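Shop > Kitchen > Small things for cooking > Plaver hand mill

Plaver hand mill for spices and seeds

The Plaver is a small mill for people who buy their spices whole and want to grind only what they need for one meal. It works by hand, so it needs no socket and no place on the worktop. When you have finished, it goes in the drawer with the spoons.

We have sold mills in our shop in Lurkholm for many years, and most of the questions we get are about cleaning. For this reason the Plaver was chosen. The top lifts off, the grinding part comes out with a quarter turn, and you can brush everything in a minute. After cumin or clove, grind a spoon of dry rice and throw it away. The smell goes with it - not completely after cloves, but enough that your cinnamon will still taste of cinnamon.

What it grinds well

Pepper, coriander seed, cumin, fennel, mustard seed, linseed and dried chilli without the stalk. Cinnamon sticks must be broken first into pieces no longer than a fingernail. Nutmeg is too large and too oily, please use a grater for it. Coffee is possible, but you will be turning for a long time and the Donnelly mill is better for that work.

There are 6 settings. The first gives a fine powder for baking and the last only cracks the seeds, which is nice for bread crusts and pickles. Change the setting when the mill is empty, otherwise the ring becomes stiff.

Details

Maker: Pomska
Capacity: 20 g of peppercorns
Height with handle: 200 mm
Body: beech, oiled
Grinding part: ceramic
Handle: steel, folds down
In the box: mill, small brush, a leaflet with two recipes

Care

Do not put it in the dishwasher and do not leave it in water. Wipe the body with a damp cloth and dry it at once. Once or twice a year it likes a drop of cooking oil that has no strong taste, rubbed in with kitchen paper. Salt can be ground in it, but only dry salt. Wet sea salt makes the inside stick.

Spare parts

The grinding part and the brush can be ordered separately. Write to us with the number under the base, as mills made before March have a slightly smaller ring and the new part does not fit them.

Refill jars of 100 g are sold with black pepper, coriander or fennel. They are closed with a normal lid and can be used again for your own mixes.

Orders from outside the country are sent by post. We do not wrap gifts, but we can put in a card if you write the text with your order.
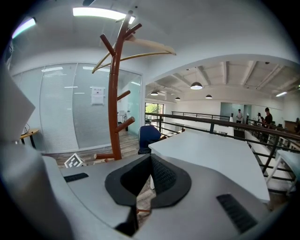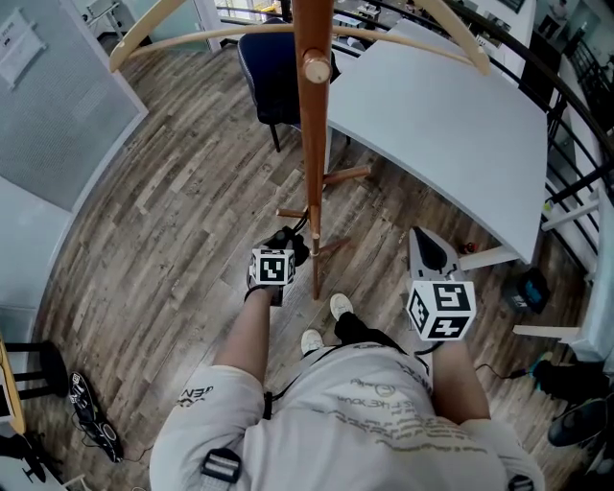
Hand-held grippers over a wooden floor.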